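I'm going to stick up for scuffs. We bought a plain storage tub from Feveo in August, and within 2 weeks I'd stopped fussing over it and started liking it. A bit of wear tells me a thing gets used — jumpers in, jumpers out, lid lost somewhere behind the sofa.
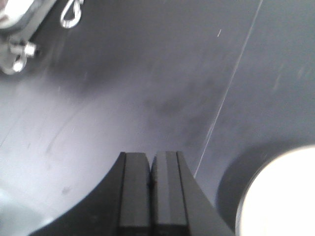 My neighbour Thulani Swanepoel disagrees, and loudly (he wipes his down every Sunday!). Fine, but I've seen his cupboards and half of what's in there never comes out. I'd sooner have grubby boxes I open every day than spotless ones I'm scared to touch. Give them a quick wipe when they're sticky and leave the marks alone.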